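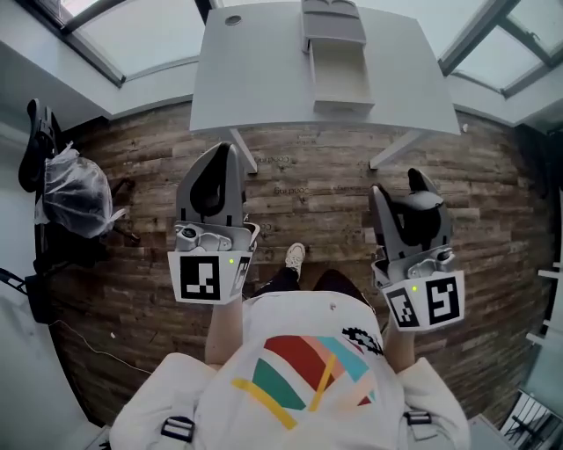
Figure 3. Standing position at the white desk, seen from above.

4.2 Price changes on unsold pieces

Makers in Kelmendi and Uluden kept stock records for 942 tables, desks and cabinets made without a buyer in hand. We treated a piece as slow if it stayed unsold for seven months after its first showing. Most slow pieces were marked down once, usually in November, when workshops clear space before the winter shows. The mean price before markdown was $3,106. Dining tables stayed longer than desks in both towns, and five workshops had stopped making them except to order.

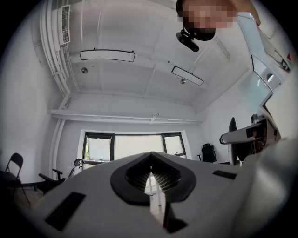
One maker in Uluden objected to the term slow, saying that a table shown twice in a year has hardly been seen by anyone, and that cutting its price early only teaches regular clients to wait. The Ganusa records give partial support to this view, as repeat clients there bought mainly after a markdown.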